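Jul 22, 2019
Dalva Macedo

OK, writing this down while it's fresh, because last time I trusted my memory on the glaze tests and we all know how that went (I still have the brown mug, it's a fine mug, it was supposed to be green).

So, the Tilten white. Ruaridh and I have been going back and forth on it since spring. He thinks the crawling is all down to dust on the bisque, I think we're putting it on too thick, and we've been polite about it for long enough that I decided to just run the thing properly. Same clay for everything, the Vindholm stoneware out of the open bag, all bisqued together. Half the tiles got wiped down with a damp sponge and left overnight, half went straight into the bucket with whatever was on them. Then within each half I did a quick dip and a slow dip. By slow I mean I counted to 6, which is longer than I'd ever do for real, but I wanted it ugly if it was going to be ugly.

And it was ugly! The slow dips crawled on every tile, wiped or not, with those bare little islands along the edges where the glaze pulls back and beads up. The quick dips were clean on the wiped tiles and nearly clean on the dusty ones, one small bald spot near a corner and a pinhole or two. So I'm claiming this one, mostly. Ruaridh gets partial credit for the bald spot. I'm leaving his half of the argument open until I've done it again with tiles that are dusty on purpose, because "whatever was on them" isn't much of a measurement, I know.

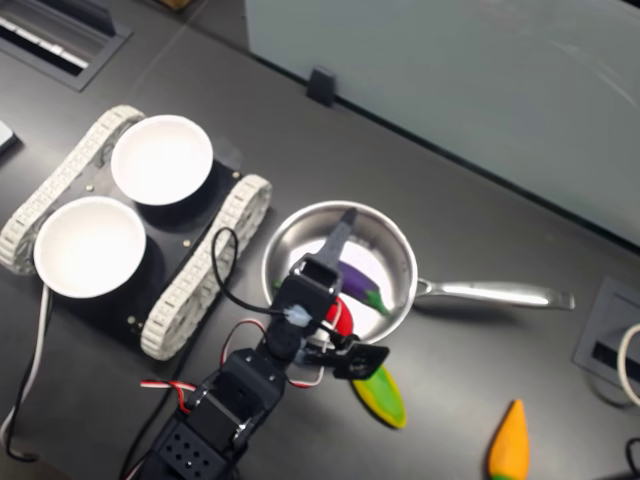 Firing notes, for whoever has the kiln next. Cruickshank controller, medium schedule, no hold, and it shut off at 361 minutes, which is quicker than I'm used to with a load that size. I had it set for 2,200 and the readout had already dropped to 1,966 by the time I got to it, so I can't tell you how long it sat at the top. The cones say a touch hot on the bottom shelf and right on the money up top. What I'm after with the white is plain and bright on the inside of a bowl, like the pair of round white ones sitting on the black plate in the photo, and the wiped quick dips are nearly there. They come out a hair creamier, more oatmeal than white, and I think that's the clay showing through. I could try two thin coats, but then I'm back to thick glaze and crawling again, so maybe a white slip underneath? Adding it to the list.

Other stuff. The Skenon bucket has settled into a brick. I got a drill mixer down into it and brought most of it back, but there's a layer at the bottom that doesn't want to move, so please don't thin it with more water, it's thin enough on top already. I'll sieve the whole lot when I have a free morning. Ruaridh wants to add a pinch of Epsom salts and he's probably right, he usually is about buckets.

I also chipped two of the good kiln posts, sorry. They're still usable if you put the chipped end down, and I marked them in pencil, which will burn off, so I guess I'll be marking them again.

Next round: dusty tiles (properly dusty, I'm saving sweepings in a yogurt tub, do not throw it out), quick dip only, plus a couple with the slip. I want this settled before the September class starts and we need forty bowls to come out the same color. Ruaridh, if you read this before I see you, I used the last of the wax resist and there's more on order.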